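Mortar bench, Didurby workshop
January, Thursday, started 8.15

Zeltstead boundary wall, trial mixes, continued from the last page.

Heater was off overnight again. Bench thermometer low when I came in, so I left the lime tubs by the office door for an hour before opening any of them. Used the time to sieve the rest of the Śliwiński sand. It is sharper than the last load and has more of the coarse end in it, which I wanted, but there is clay in the bottom third of the bag. Rubbed a handful between wet palms and it stained. Washed that part twice and spread it on the tray to dry. It won't be fit to use before next week. Everything below is from the top of the bag only.

Batch D: putty and sharp sand, one to three by volume, nothing added.
Batch E: same, with a spoonful of the brick dust per mix.
Batch F: hydraulic lime, one to two and a half. Only here as a comparison. I don't expect to put it in the wall.

Sand for each batch weighed out at 1000 g dry on the small scale. The scale drifts if you lean on the bench, so please don't lean on the bench. I weighed the first lot again after noticing, and it was fine.

D took a long time to come together. It looked far too dry for most of the mixing and I nearly added water, then it went fatty all at once and held on an upturned trowel. Writing this down because I made the same mistake in the autumn and ended up with a slop that cracked. Keep beating it. The Vistero mixer is no use for this, it just pushes the stuff round the drum in lumps. Did all three by hand in the trough with the rammer.

E was easier, possibly because my arm had got used to it by then. Colour is a touch pinker than I would like. It may fade as it dries but I would rather see that on a sample than on the wall. Half the dust next time.

F mixed quickly and was workable for less time than the bag led me to expect. By the end of the second joint it was dragging.

Old mortar sample

Marcela Šimek brought over the lump she took out of the back of the Zeltstead wall, from behind the copings where the cement repair never reached. Dry weight 372 g. Broke off a corner and kept the rest in the labelled jar, second shelf. Please don't throw it out, there isn't another piece that size.

Crushed the corner gently and dissolved the lime in dilute acid in the fume cupboard. Fizzed hard and then tailed off. Rinsed, dried and looked at what was left with the hand lens. Mostly a warm brown sand, quite mixed in size, with some black specks I take to be ash or coal from the kiln. A few white lumps of lime in the uncrushed part, so it was probably mixed hot, or at least not very thoroughly. No sign of anything added on purpose.

So the original was a plain lime mortar with a coarse local sand, and D is nearest to it of my three. The colour is off. Ours is greyer. Marcela thinks a share of the yellow pit sand would bring it round and I agree, but not more than a fifth or it will get weak.

Joints

Filled the practice panel after dinner. Damped the stones first, twice, with a gap between. Left side D, middle E, right side F. Joints raked back to twice their width, as far as I could get with the plugging chisel. The narrow ones at the top right are not deep enough and I would not pass them on a real job.

Pushed the mortar in with the thin key in two goes for the deep joints. Left everything a little proud. Scraped back at 4.30 on F, which was ready. D and E were still soft enough to take a thumb mark so I covered the lot with damp sacking and will beat them with the churn brush tomorrow, if they have stiffened.

Marcela and I disagree about the finish. She wants the joints flush, I want them very slightly back so the edges of the stones show. On worn stone a flush joint spreads out over the rounded edges and ends up looking twice as wide as it is. It also leaves a thin feather of mortar that comes off in the first frost. She says the old work was flush, and she may be right about the day it was finished.

Corners need more thought. The bed joints have to carry through from one face to the other, and if the vertical joint at the turn is filled as one long stripe it draws the eye and sheds water badly.
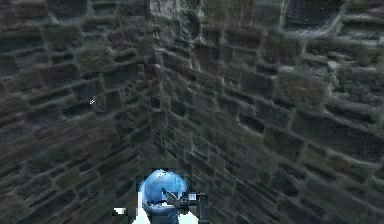

Stone corner, computer rendering. Grey joints between blocks in charcoal, dark grey and muted brown.

On our wall the corner stones should be alternating long and short, but somebody rebuilt the bottom three courses without bonding them. Marcela will ask whether we are allowed to take those down. If not, it is pointing only and we say so in writing.

To do

Check damp sacking first thing, re-wet if dry at the edges.
Brush back D and E.
Make G: as D, with one part in five of the sand swapped for yellow pit.
Cubes from all batches stay under cover for 29 days, then weigh and scratch test.
Order 2 more tubs of putty. The older one in the corner is still good but is spoken for.
Get the heater looked at.

Stopped 5.40. Trough washed, rammer soaking in the bucket.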